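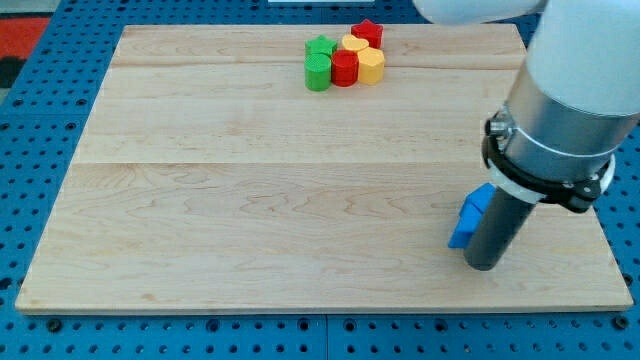 Praltach Community Workshop – monthly safety check
Jul 20, 2018

Fire extinguisher by side door: OK. Tag good through December.
Exit signs: 2 checked, both lit.
First aid kit: low on small bandages. Reorder from Lundano.
Table saw guard: OK.
Dust collector: bag nearly full – change before the next class.
Extension cords: 4 checked, one pulled for a cracked plug.
Eye wash bottle: expired, replaced.
Noise at planer: 91 dB. Ear protection sign has come down again, needs screws.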